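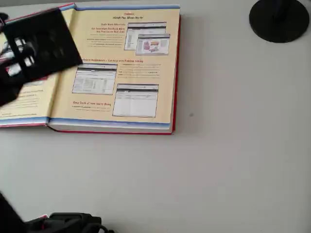 Re: [sotia-users] Hyphenation wrong after import

From: Letay Dinsa
To: sotia-users
Date: 29 June 2018

Wondimu Kumsa wrote:
> After the import, words that had a soft hyphen in the source show
> a hard hyphen in the middle of the line. I count 104 of them in a
> file of 1169 paragraphs. Is this the converter or the style sheet?

It is the converter. Sotia reads U+00AD correctly, but the import filter normalizes it to U+002D before the style sheet is applied. Turning hyphenation off in the style sheet changes nothing.

There are 2 ways around it:

1. Strip U+00AD from the source before import and let Sotia hyphenate on its own.
2. Set keep_soft=yes in the filter section of the config file and import again. This needs the patch Orysia posted in October.

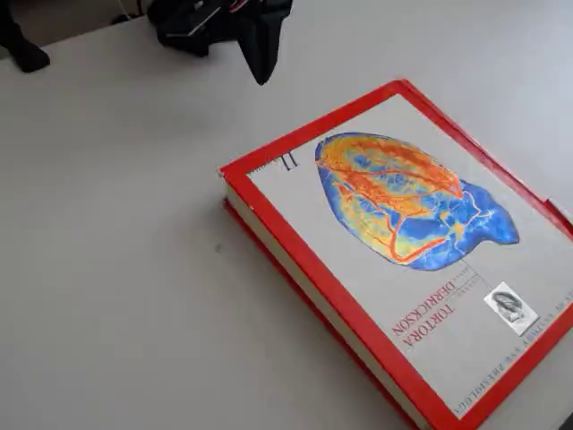
I use the first on textbook chapters. Option 2 is slower on files over 2000 lines - the filter goes through the buffer twice - and it drops the language tag on any paragraph that ends in a footnote. Lensa has an open ticket for that.

Do not run a search and replace on the imported file. Real hyphens and converted ones look the same by then, and you will damage compounds and page ranges.

If option 1 still leaves stray hyphens, send me one bad paragraph as a hex dump, off list.

Letay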